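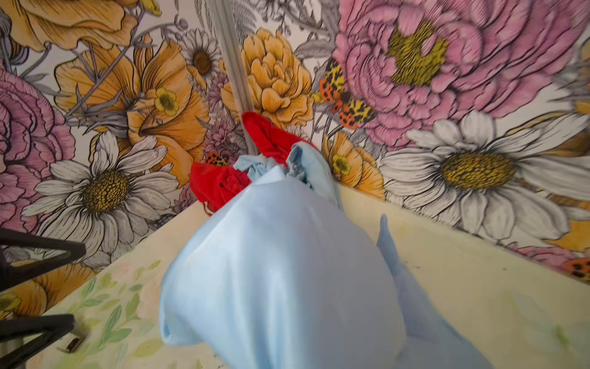
Under my last post a reader wrote that I should stop ironing my shirts and learn to hang them properly, and that it would save me an hour every week. At first I was a little offended. I like my ironing hour. But the comment stayed in my head, and in February I decided to try it.

I should explain that in Winum, where we moved three years ago, almost every house has a drying line in the yard, and people are serious about it. My neighbor shakes each shirt hard, 3 times, before it goes up. It makes a sound like a small whip. I had always thought this was only a habit of hers, and when I copied her I saw that my shirts had fewer creases by the evening.

The rest I learned slowly. A shirt should hang from the bottom, so the marks of the pegs go inside the trousers and no one sees them. The spin should be short. My old machine was set to a long one, and the cotton came out like a ball of paper. Now I use 400 turns and the water drips more, but the cloth is almost flat — the floor under the indoor rack needs a towel, this is the price.

Linen I could not solve. I bought 8 wooden hangers at Pimside, the household shop on the road to Kuvholm, and hung my summer shirts on them still wet. The shoulders became beautiful and everything below stayed as before. The woman at the counter told me linen wants to be folded while damp and pressed under something heavy. I used the dictionary and two cookbooks. It works for napkins. For a shirt with a collar, I am not convinced.

So I still iron, but now it takes me 15 minutes, only the linen and the collars. What I miss is the radio. I used to listen to a whole program while I worked, and now I put the iron away in the middle of an interview and have to stand in the kitchen to hear the end.

Next I want to try the wool blanket from Ifans, which has a label I can't read anymore. If somebody has washed one of these at home, please write to me before I do it.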